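Home Sections Figures References Contents

4.2 Does a soft seat shorten the wait?

The claim that cushioned seating makes waiting feel shorter has been repeated so often in the design literature that few authors still cite a source for it. We traced it through nine papers. Five lead back to one survey at the Sturidley clinic, in which patients were asked, on leaving, whether they had been comfortable and whether they had waited long. Both questions were on the same card. People in a good mood tend to answer both kindly, and the survey has no way of telling that apart from an effect of the chair.

The Brisden study is better, though not by as much as its authors suggest. It compared two waiting rooms, one with bare benches and one with loose cushions, and found that visitors to the second gave lower guesses of their waiting time. The rooms also differed in daylight, in noise and in the kind of appointment people had come for. Color is treated as a further cause, with warm shades such as mustard and orange said to be "welcoming," but no room was ever tested with the same cushions in another color. 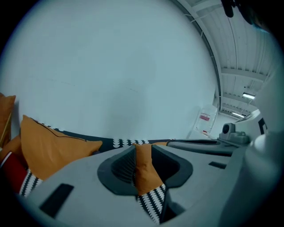 Reading time: 5 min

Figure 2. Mustard-orange cushion and black fabric printed with white scalloped shapes.

Our own data came from the Landry and Rendley offices, where 97 visitors were asked to guess how long they had waited before being told the true figure. Seats were changed over at midday, so that each room served as its own comparison. The gap between guessed and true waiting time was nearly the same with cushions as without. Visitors did rate the cushioned seats as more comfortable, which we do not doubt, but comfort and the sense of time did not move together in any way we could detect.

A small effect may still exist. Most waits in our sample were short, and a hard bench may only begin to matter later on. Afternoon visitors may also differ from morning ones, a weakness our midday change does nothing to fix. Until someone runs longer waits with seats assigned by chance, we see no good ground for listing reduced waiting time among the benefits of upholstery.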